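打印本页 | 用电子邮件发送给朋友

机器什么时候才能替我拖地（以及叠衣服，以及别的）

2021年2月13日

上次写完换洗衣机那一篇，好几位读者来信问我同一件事：既然你这么讨厌叠衣服，为什么不等机器人？来信的人里有认真问的，也有开玩笑的，我都一一回了，回着回着发现自己每封信写得都不一样，有一封甚至写得比原来那篇博客还长，于是想，干脆坐下来好好写一篇吧。水已经烧上了，茶也泡好了，今天又没有别的事，大家也请慢慢看。

先交代一下我的立场，免得有人看到一半生气。我是很喜欢机器的人，从小就喜欢，小时候拆过家里的收音机（装回去的时候多出来三颗螺丝，收音机倒是还能响，我母亲到现在还拿这个说我）。我也是很不喜欢做家务的人，尤其不喜欢那种做完了第二天又要重新做的。所以按道理讲，我应该是世界上最盼着家务机器人成功的那一类顾客。可是盼归盼，这几年看下来，心里还是有一点自己的算盘，今天就把算盘珠子拨给大家听。

我最早认真想这件事，是因为Razia Minhas。老读者可能记得她，我们以前在同一栋楼里住过，后来她搬到Girkport去了，在一家叫Dolent的小公司做事，公司做的就是让机械臂学干活。我七月份去看她，本来是说好去吃饭的，结果饭吃得很晚，因为她硬要先给我讲讲他们的“任务清单”。那份清单打出来有好几页纸，我以为会看到什么了不起的东西，翻开一看：把毛巾从地上捡起来；把椅子推回桌子下面；把垃圾袋套到桶上；把杯子放进水槽，杯口朝下。我当时就笑了，说这不就是我妈每天在电话里交代我的那些事吗！她也笑，但是笑完很认真地跟我说，清单上最难的一项是套垃圾袋，难到他们有一段时间一提这件事，办公室里的人就一起叹气。

您想想套垃圾袋。先得把袋子从一卷上撕下来，再把两层粘在一起的塑料搓开（我自己都要舔手指，这个不卫生，请不要学我），抖一抖让它进气，罩到桶口上，把边翻下来，最后用拳头往里捅一捅。这里面没有一步是需要力气的，也没有一步需要懂什么道理，小孩子看两遍就会。可是每一步都要靠手指头去“觉得”，觉得它粘住了，觉得它分开了，觉得这一边拉得比那一边多了。我活了这么多年，从来没有意识到自己的手指头这么能干，那天晚上回旅馆，我还特意对着自己的手看了一会儿。

说到这里要插一句，因为有读者来信时把两件事混在一起了。扫地机器人和我说的这种“有手的机器”，差得很远。扫地的那种我家里也有一台，用得挺好，我对它没有意见，除了它喜欢在沙发底下安家。它的聪明之处恰恰在于不用手：它把“打扫房间”这件事砍得只剩下“在地上走来走去”，剩下的，比如把袜子捡起来、把椅子搬开、把电线收好，全都留给我做。所以我每次开它之前，要先替它收拾一遍屋子，Kausar Naqvi管这个叫“给保洁员做保洁”。她这个说法我借来用了好几年了，也该还给她了，特此注明。
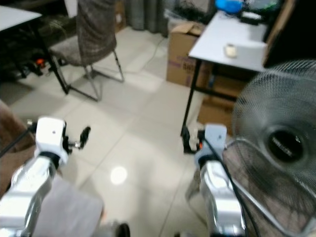
再说地面。我以前觉得，家务里最适合机器做的应该就是跟地面有关的活儿，因为地面是平的，又不会跑。Razia听了直摇头。她说地面是平的，可是地面上的东西没有一样是平的。她给我举的例子是布：一块布搭在那里，从上面看是一个样子，抓起来一个角又是另一个样子，抖一下再放下去，跟刚才完全不是一回事了。硬的东西，比如杯子、盒子，机器看一眼，大致就能猜到背面长什么样；软的东西没有“背面”可猜，它每一秒钟都在换形状。电线也是一样的道理，绕一个圈，压在自己身上，您问它哪一段在上哪一段在下，有时候连人都要蹲下去看半天。

还有反光。这个我原先完全没想到。瓷砖擦得越亮，机器越犯难，灯在地上映出来的那个白点，在人看来就是个灯影子，连看都不会多看一眼；在机器那里，它要先弄明白那到底是一样东西，还是一滩水，还是什么都没有。Razia说最早的时候，他们的机械臂有一次很郑重地伸下去，去抓一个灯影子，抓了个空，再抓，又抓了个空，样子专心极了。她讲的时候我笑得不行，可是后来想想我家的猫也干过同样的事，干了整整一个下午，猫可是能自己开柜门的。

那么工厂里呢？不少读者会说，工厂里的机器手不是早就很能干了吗？这个我也打听过。我表哥在一家叫Rosenthal的厂里管过一条装箱线（这个厂跟那个有名的瓷器牌子没有关系，只是碰巧同名，他当年为了这个解释得很烦）。他们那条线上的机械手，一个班要装1694箱，手快得像弹钢琴，我看过他录的视频，确实佩服。可是表哥说，您要看到前面那一段：箱子是统一的，方向是统一的，连箱子到位的时间都是统一的，整条线上的人和皮带，都在伺候那只手，让它每次伸出去的时候，该在那里的东西就在那里。有一回供应商换了纸板，箱盖比原来翘起来一点点，就那么一点点，整条线停了一个上午。

家里可没有人这样伺候机器。家里的箱子是网购拆了一半就放在那里的，盖子一片朝上一片朝外；家里的桌子今天靠墙，明天来了客人又拖到中间；夏天电扇拿出来，冬天也不见得收回去（我家的就没有收）。我有时候觉得，一个家之所以是家，就在于里面的东西没有固定位置，或者说有固定位置，但是只有住在里面的人知道。我母亲的剪刀永远在米桶旁边的第二个抽屉里，您去问她为什么，她说一直就在那里呀。这样的事情，要怎么跟一台机器讲呢？

Kausar不同意我。她这个人最爱跟我唱反调，我们吵了十几年了，越吵越好。她说我这是老派人的毛病，把自己家的乱当成一种学问。她说当年洗衣机刚进门的时候，她外婆也讲过一模一样的话，说机器哪里晓得哪件衣服领子脏、哪件衣服要轻轻搓；结果怎么样呢，外婆后来用得比谁都勤，还跟邻居炫耀。她的意思是，不是非得等机器变得跟人手一样好，我们才会用它，我们会一边用一边把自己的日子往它那边挪一挪。领子脏就先抹一点肥皂，娇气的衣服就少买两件。这话我想了很久，觉得她说得有道理，而且这话其实跟我表哥讲的装箱线是同一个意思，只是她讲得高兴，我表哥讲得不高兴。

那我愿意为了一台机器把日子挪多少呢？我拿了一张纸，很老实地算了一下。椅子每天推好，可以，本来就应该推好。地上不放东西，大概能坚持一个星期。电线全部理顺扎起来，这个我试过，扎完当天晚上就要用其中一根，又全拆了。衣服买成同一种料子、同一个尺寸，好让它叠得方便，这个不行，我宁可自己叠。算到最后，我发现我愿意让步的，差不多都是我早就该做而没做的事情，不愿意让步的，都是我喜欢的事情。这张纸现在还贴在冰箱上，我先生路过的时候看了一眼，什么也没说，把自己的椅子推进去了。

价钱也得说一说，毕竟过日子嘛。Conon去年在展会上摆过一台会叠毛巾的样机，我专门排队去看了，排了很久，前面还有一对老夫妻带了自己家的毛巾来，想请它试试，工作人员很客气地没有答应。样机旁边立了个牌子，说内部测试叠了800条毛巾，成功了782条。我站在牌子前面算，剩下的那些叠成了什么样呢？是叠歪了，还是掉在地上了，还是卷进去出不来了？牌子上没有写。叠歪了我是可以接受的，我自己叠的就是歪的。另外那是展台，灯是他们的灯，桌子是他们的桌子，毛巾也是他们的毛巾，一律白色，一律方方正正。它叠一条毛巾的工夫，我后面那位太太从包里拿出一个橘子，剥好，吃完，还给了我两瓣。

不过我得说句公道话：看它叠的时候，我是有一点感动的。它捏住两个角，提起来，停一下，好像在想什么，然后慢慢地往前一送，布就对折下去了。那个停顿很像一个刚学做家务的孩子。我女儿六七岁的时候第一次帮我叠枕巾，也是那样捏着角，舌头伸出来一点，屏着气，叠完回头看我。所以要问我现在的机器算什么水平，我会说，是个很有耐心、从不喊累、但是只认得一种枕巾的孩子。

我还问过Razia一个比较傻的问题：你们做这个，自己家里的家务是谁做的？她说，她自己做，而且做得比以前慢了。以前洗碗就是洗碗，现在洗着洗着会停下来，看自己的左手是怎么把盘子转过来的，右手又是什么时候松开的，然后想，这个要怎么讲给机器听呢。她说有一天晚上她就那么在水槽前面站着，把同一个盘子翻来翻去，水也忘了关。我说你这是职业病。她说可能是吧，但是她好像从来没有这么尊敬过洗碗这件事。

我对她这句话印象很深。我们家三代人做家务，外婆做，母亲做，我做，没有谁把它当成一门本事来夸过，做好了是应该的，做不好要挨说。现在一屋子很聪明的工程师，花了那么多时间和钱，才让一只机械手把毛巾对折得差不多像样，我听了，心里竟然有点替外婆高兴。她老人家一个早上可以收16床被单，太阳底下抖得哗哗响，折起来边对边角对角，手上还夹着一根没点的烟（她只夹着，不抽，说是戒了）。这套动作要是拿去请机械臂学，恐怕够Razia他们公司忙到退休。

所以回到读者的问题，我为什么不等机器人？我其实在等的，只是不站着等。该拖的地还是要拖，该叠的衣服还是堆在椅子上，等我听完广播再叠。如果哪一天真有一台机器，能在我这个样子的家里，不用我先替它收拾，自己把地上的东西捡起来，认得出哪些是要洗的、哪些是穿过一次还可以再穿的（这个连我先生都认不出来），那我一定去买，排多久的队都去。买回来我还要写一篇很长的文章告诉大家，恐怕比这一篇还要长，请各位提前做好准备。

眼下呢，我的看法是：走固定路线、碰固定东西的活儿，机器已经干得很好了；用得着手指头去摸、去猜、去商量的活儿，还早。至于早多少年，Razia不肯说，她说每次有人逼她说一个数字，过几年都会有人拿着那个数字来找她。Kausar倒是很痛快地说了一个，我替她保密，到时候再跟她算账。

另外，上次有位读者问枕巾上的茶渍怎么去，我回信时写漏了一步：先用冷水泡，泡够了再抹肥皂，千万别一上来就用热的。对不起，希望您还没有动手。

最近文章
换洗衣机记（上）：旧的那台怎么抬下楼
换洗衣机记（下）：新的那台唱什么歌
Girkport的早饭，以及Razia的楼梯
扎电线的三种办法，我都失败了
与Kausar论冬天该不该收电扇
外婆的被单

联系作者 | 版权所有，转载请先来信 | 返回顶部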